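Forum Automatisation et services – Rubrique « Visites, salons et démonstrations »

Sujet : Journée portes ouvertes de la société Rallono, démonstration de manipulation à deux bras

Messages 1 à 9 sur 9

Wotow
Modérateur de rubrique
Publié le 20 mai 2018

Mesdames, Messieurs,

Conformément à l'usage de la présente rubrique, je porte à la connaissance des membres un compte rendu de la journée portes ouvertes organisée par la société Rallono dans son atelier d'essais. Notre délégation a été reçue par M. Yaw Bawa, responsable des démonstrations, que je remercie de sa disponibilité.

La matinée a été consacrée à une présentation générale des activités de l'entreprise, suivie d'une visite de l'atelier de câblage. La démonstration proprement dite s'est tenue l'après-midi, au poste 7. Elle portait sur la manipulation conjointe d'un contenant rigide et d'un textile souple, tâche que Rallono destine aux blanchisseries et aux établissements d'hébergement. Le bras gauche a la charge de la corbeille, le bras droit celle du linge.
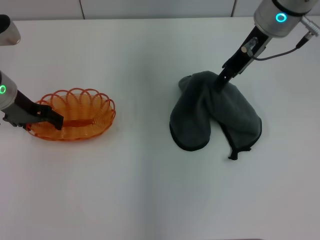 M. Bawa a rappelé que la prise des textiles demeure la principale difficulté du domaine. Un objet rigide conserve sa forme lorsqu'il est saisi, alors qu'une serviette en change à chaque déplacement, de sorte que le point de prise retenu au départ peut se révéler inadapté quelques instants plus tard. L'entreprise a fait le choix d'une pince parallèle à deux doigts pour chacun des bras, sans ventouse ni outillage particulier.

Le programme annoncé comprenait 77 cycles. Selon la feuille affichée à l'entrée du poste, 76 ont été menés à leur terme. Le cycle restant a été interrompu par l'opérateur à la suite d'une mauvaise saisie du tissu.

Les observations des membres présents sont les bienvenues à la suite de ce message. Je rappelle que les échanges doivent rester courtois et se rapporter à la démonstration.

Gamis
Membre

Monsieur le modérateur,

Je vous remercie de ce compte rendu, dont je partage l'essentiel. Je souhaite toutefois formuler une réserve sur le chiffre de 76 cycles. La feuille affichée ne précisait pas ce que l'entreprise entend par un cycle mené à son terme. S'agit-il d'un linge déposé dans la corbeille, ou d'un linge déposé sans qu'aucune partie ne dépasse du bord ? Dans une blanchisserie, la distinction a des conséquences directes sur la suite du traitement.

J'ai posé la question pendant la séance. Il m'a été répondu que la définition figurerait dans la documentation technique, laquelle n'a pas été distribuée.

Van Dusen
Membre

Bonjour à tous,

Étant présent au poste 7 pendant la majeure partie de l'après-midi, je me permets de nuancer l'intervention précédente. La démonstration s'adressait à un public large et ne constituait pas un essai de réception. Il me semble excessif d'exiger d'une journée portes ouvertes le niveau de précision d'un procès-verbal.

Sur le fond, l'intérêt de la séance tenait, à mon sens, à la coordination des deux bras. Le maintien de la corbeille par le bord évite d'avoir à la fixer sur la table, ce qui permettrait de changer de modèle sans reprendre l'installation. Pour un établissement qui utilise des contenants de plusieurs formats, l'argument est recevable.

Gamis
Membre

Monsieur Van Dusen,

Je n'exige nullement un procès-verbal. Je constate seulement qu'un chiffre a été affiché à l'entrée du poste et que ce chiffre sera repris dans des dossiers d'investissement. Dès lors qu'un fabricant communique un résultat, il lui appartient d'en donner la définition.

Quant au maintien par le bord, il conviendrait de savoir ce qu'il devient avec un bac lourd ou déjà rempli. La corbeille retenue pour la démonstration était légère et ajourée. Je doute que la conclusion puisse être étendue sans précaution aux contenants en usage dans nos services.

Wotow
Modérateur de rubrique

Je prends acte des deux positions, qui ne me paraissent pas inconciliables. Afin d'alimenter la discussion, je verse au dossier mes notes relatives à la seconde partie de la séance, au cours de laquelle M. Bawa a commenté la préhension du tissu.

Le textile employé est une serviette bordée d'un ourlet noir. Selon notre hôte, le contraste de cette bordure facilite la localisation des contours par le système de vision. La pince ne vise cependant pas l'ourlet : elle saisit l'étoffe dans sa partie haute et laisse retomber le reste de part et d'autre.

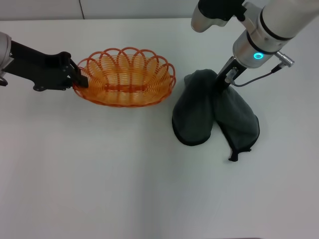

Un visiteur a demandé pourquoi la saisie ne s'effectuait pas par un angle, comme le ferait un agent de lingerie. M. Bawa a indiqué que la prise par un angle est réservée au pliage, et qu'une prise plus centrale réduit la longueur de tissu pendante lors du transfert. Il a reconnu que cette méthode donne un linge froissé à l'arrivée et qu'elle ne convient donc pas aux articles repassés.

La question du débit a également été abordée. La vitesse des bras avait été réduite pour la journée en raison de la présence du public, et aucune cadence d'exploitation n'a été communiquée.

Van Dusen
Membre

Je remercie le modérateur pour ces précisions. La remarque sur le contraste de l'ourlet mérite d'être relevée. Le linge hôtelier est le plus souvent blanc, ourlets compris, et il aurait été instructif d'assister à un essai dans ces conditions, a fortiori sur une table blanche. Sur ce point, je rejoins volontiers M. Gamis : le choix des articles n'était pas le plus exigeant.

Je maintiens en revanche mon appréciation générale. Les explications ont été données avec clarté, les questions n'ont pas été éludées, et l'interruption du cycle défaillant s'est faite devant le public, sans que l'opérateur cherche à la dissimuler.

Lingerie_Centrale
Nouveau membre

Mesdames, Messieurs,

Responsable d'une lingerie d'établissement, je n'ai pu assister à la visite et prends connaissance de vos échanges avec intérêt. Je me permets de soumettre 2 questions aux membres présents.

En premier lieu, le poste a-t-il été présenté avec du linge humide ? La majeure partie de nos manutentions intervient avant séchage, et le poids des articles s'en trouve sensiblement modifié.

En second lieu, l'accès à la zone de travail était-il protégé par une enceinte, ou le personnel peut-il intervenir à proximité des bras ? Notre local ne permet pas l'installation d'une clôture.

Wotow
Modérateur de rubrique

À l'attention de Lingerie_Centrale :

Aucun essai sur linge humide ne figurait au programme. M. Bawa a indiqué que de tels essais étaient envisagés, sans avancer de calendrier.

S'agissant de la sécurité, le public était tenu derrière une ligne tracée au sol. L'opérateur se trouvait en deçà de cette ligne, avec un arrêt d'urgence à portée de main. L'entreprise a précisé que l'analyse des risques devait être conduite pour chaque site et qu'elle ne pouvait se prononcer de manière générale sur l'absence de clôture.

Gamis
Membre

J'ai adressé ce jour à la société Rallono une demande écrite portant sur la définition du cycle, la masse maximale du contenant maintenu par le bord et les essais sur textile blanc. J'y ai joint la question de Lingerie_Centrale relative au linge humide.

Je donne par ailleurs acte à M. Van Dusen de ce que l'incident a été traité avec transparence. Mon désaccord porte sur l'affichage du résultat et demeure entier à cet égard. La réponse de l'entreprise sera publiée dans ce fil dès sa réception, sous réserve de son autorisation.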